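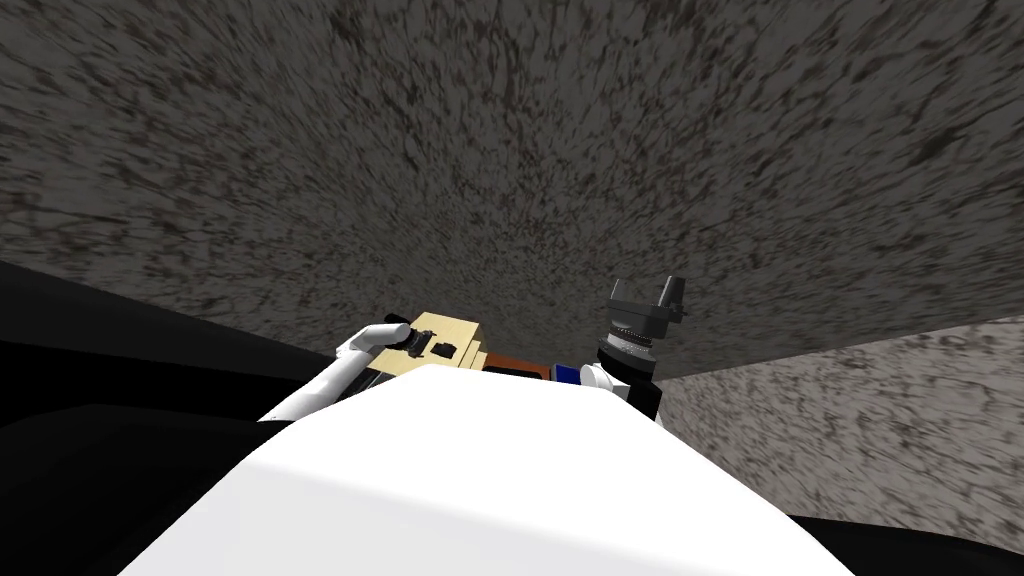
Search this site Search

Scoring a two-arm chore run in Floreck

1. Load the block-handling task and set the step limit to 400.
2. Start with one arm holding the block and the other gripper open and empty.
3. Run 39 trials. Log a drop as a failure, even if the arm recovers.
4. Repeat with new start poses — the same seed tells you very little.

Simulated scores run high. A policy that passes here is not ready to put away dishes or load a parts bin. Retest on hardware before making either claim.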